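Re-zeroing the wrist on the Starkine arm

May 18, 2021

The right wrist had been creeping out of true again. Over a long session the hand would end up 9 mm to the left of where the controller believed it was, enough to close on a partition and miss the compartment. Clearing the fault log does nothing for this. The joint has to be re-zeroed, and the cable checked while you are in there.

Start with the cable. Ours runs down from the wrist beside the forearm, and at full reach the original one had no slack left. The replacement from Kekow is 300 mm longer. Route it on the outside, move the arm through its whole range by hand with the drives off, and watch the connector. If it moves at all, add a clip.

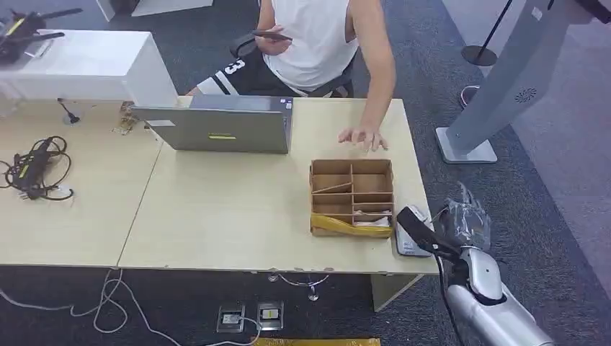 Next, the zero itself. Park the arm, switch the drives off, wait for the brake to click, then fit the pin. The Drutport manual says to store the offset straight away. I store it after 11 slow cycles, as the first few readings after a cold start wander by more than the correction I am trying to make. Note the old value before overwriting it. I did not, in June last year, and lost most of a day.

The fingers come after the wrist, never before. Each one is driven closed against its stop and released, and the current at the stop is compared with the last set. One finger was high. A drop of oil at the pivot brought it back into line with its neighbours.
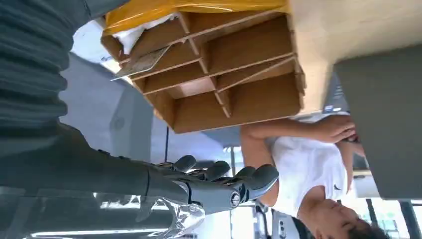
The wrist camera needs its own offset corrected once the joint has been changed. Coman's calibration tool will do it from a printed grid, but it assumes flat, even light, and glossy plastic near the target upsets the fit. Run it twice and keep the second result. 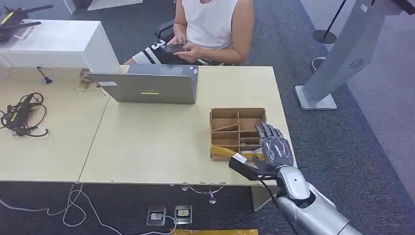

Workshop notes, no. 11

For a final check I use a divided cardboard box and small flat objects. Thin partitions show up a sideways error sooner than any test block I own. The pass mark is 2 mm at full reach. If it fails, go back to the pin, and leave the software alone until the pin has been ruled out.

Still to do: a proper strain relief at the elbow, and a new label for the spare cable.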